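Skerkdale Opens Tabletop Demonstration Set for Robot Learning

RIRKECK, 28th November – Skerkdale today released the first part of Magesa, a collection of recorded robot demonstrations for teams that train arms to handle small parts on a bench. The release holds 1150 demonstrations, all of them recorded at the company's workshop in Rirkeck.

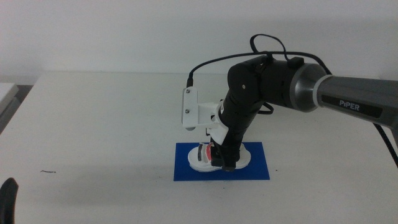
What the set contains

Each demonstration is one complete attempt at one short task. A person guides the arm through the motion, and the system stores the joint positions, the gripper opening and the camera video together. A learning system can then be trained on the recordings to produce similar motions without a person guiding them.

The first release covers three kinds of task: placing a part in a holder, taking a part out of a holder, and moving a part from one slot to another. Holders are set on a plain colored mat on a white table. Skerkdale kept the background simple for this part of the collection and plans to add busier work surfaces later.

Failed attempts are included and marked as such. Operators were told to finish a recording after a slip or a missed grasp and to label it before starting the next one. Users who want only clean examples can filter the others out with a single setting.

How the recordings were made

Collection began in September. Before each session the operator checks the camera views, returns the arm to its starting position and records a short test. The holder is then shifted or turned a little between attempts, so that the set does not teach one fixed path.

Every recording is reviewed by a second person before it goes into the collection. Reviewers look for dropped video, gaps in the joint data and labels that do not match what happened. Recordings with missing data are removed. Those with a wrong label are corrected and kept.

Joint data and video share one clock – an early problem with timing led the company to discard its first trial batch and start over.

Availability and next steps

Magesa is free for teaching and research use. Commercial users can request a license from Skerkdale. The download comes with a written guide to the file layout, the task labels and a small program for playing back any recording.

A second part is being recorded now and will bring the collection to 3000 demonstrations. It will add tasks that need two hands and will include sessions from the company's Clumton site, where the lighting and tables are different.

About Skerkdale

Skerkdale builds recording tools and training data for robot arms used in light assembly and laboratory work. The company has workshops in Rirkeck and Clumton.

Requests for access, license questions and press inquiries can be sent to the Magesa desk at the Rirkeck office.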